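Budgeting for a Filling Robot When You Are Still the Filling Robot

Every May I price a machine that will decant bottles for me, and every May I go back to doing it by hand. If you are tempted too, start with a dull evening of measuring. Do one bottle at your normal pace, big neck to little neck, and write down how long it took. Then do the rest of the batch and watch your average fall apart. 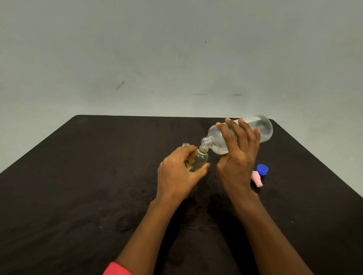 Photo: Svitlana Kobzar

My own figure was 152 bottles on a good Thursday. The Pimard tabletop arm is sold on a promise of 300 an hour, and I believe it, provided somebody stands there feeding it empties -- and that somebody is you.

Before you ask for a quote, put all your bottles on the table, caps off, pumps out. Mixed sizes cost money. Fotden charges $300 for each extra nozzle, and its salesman will call this "flexibility."

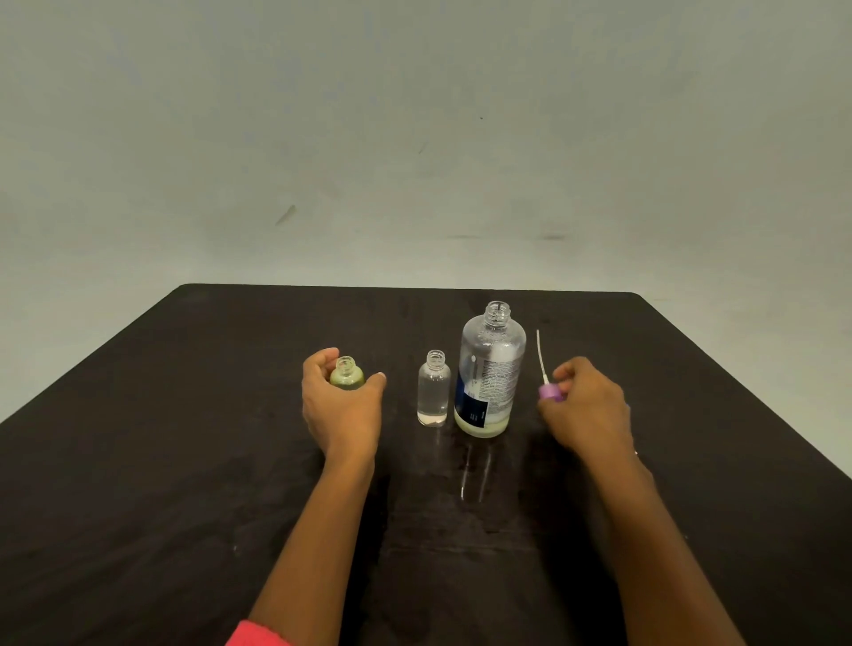

Pumps get a budget line of their own. Filling is the easy part for a machine; threading a long, bendy tube into a neck is where the cheap ones sulk. Ask to see it done with your pump, not theirs. Pruvost let me try this and went rather quiet.

Leave room for 2 spare seals and a drip tray. And measure the table -- I didn't, the first year.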